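Subject: Re: [prarness-families] Meal support for households with a new baby

On Thursday, a member of the Prarness Family Network wrote:

> Our third child is due in July. Could the Network
> confirm whether meal support is still offered to
> families who have older children at home, and how
> early we need to register? My husband returns to
> work after 10 days.

Dear Members,

Thank you for this inquiry. Meal support remains available to every registered household following a birth or adoption, whatever the number of children already in the home.
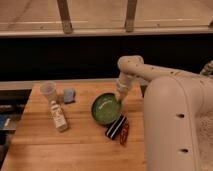
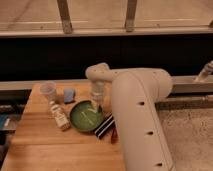
Lesia Hnatiuk

Families should register at least five weeks before the expected date. The form asks for allergies, the ages of older children and a preferred delivery time. Late requests are accepted, but the first delivery may then take up to 10 days to arrange.

Each household receives two meals a week for five weeks. Parents of twins may ask for an extension through the Trurer office. Deliveries are left at the door unless the family has requested a visit.

The school pickup rota is a separate service. It currently lists 33 households, and places on the Kawaguchi route are limited. Parents who expect to need help with older children in the mornings should state this on the same form.

Members who wish to cook in July are asked to reply to the list coordinator directly and not to the full list.

Prarness Family Network
Household Support Office, Trurer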